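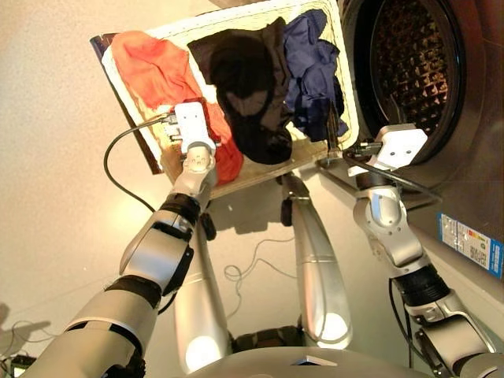
Thư Âu
Technical Director, Dovora Textile Testing

Dovora is an independent laboratory for fabric and garment testing. We measure colorfastness, shrinkage, seam strength and pilling for clothing makers, uniform suppliers and importers. The company opened in 2000 as a two-room dye lab on the Bollska site and moved to its present building when the wash and wear sections outgrew the space.

The laboratory is divided into four sections: color, dimension, strength and surface. Each has its own bench supervisor and its own sample store. Incoming goods are logged, cut and left in the conditioning room overnight before any measurement is taken. Results from unconditioned cloth are not reported.

Wash trials are run on household front-loading machines as well as on standard test equipment. Darks, brights and mixed loads are tested with a white adjacent fabric, and staining is graded against the gray scale by two readers working separately. If the grades differ by more than half a step, a third reader is called in. The usual trial is 21 cycles. Workwear is taken to 51.

We employ 16 people. Most trained in textile chemistry or garment construction, and new staff spend their first months in the conditioning room and sample store before moving to a bench.

Reports are issued in the Farkasex format, which lists the method, the deviations from it and the raw readings. We do not issue pass or fail marks unless the client supplies a specification. Retained samples are kept for one year and then returned or destroyed.

Dye analysis is handled by our partner laboratory, Bittencourt. Samples for both laboratories can be sent to our receiving desk, which closes at 4:30 p.m. The price list is revised every April.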